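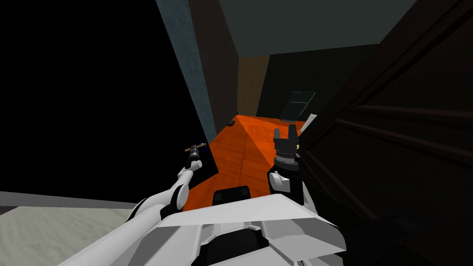
Item 3. Two-armed robot, Kirnness shop

Ragnheiður Norðdahl went over the simulation runs from Dallel. The left gripper holds the T-shaped piece; the right was left free in this setup. The cabinet is very close on that side, and the bench crew asked if the real one will be moved. Dallel to answer in writing.

Staffing: no jobs cut. 2 people move from the bench to checking and restocking. Both asked for training before the change, and this was agreed at 20 hours each, on paid time.

Evening shift objected to being left alone with the machine. Agreed that a trained operator will be on every shift.

Pay grade for the checking job was not settled. Gunnlaugsson to send a proposal.

Start date stays in August.

Item 4. Locker room

Carried over to next meeting.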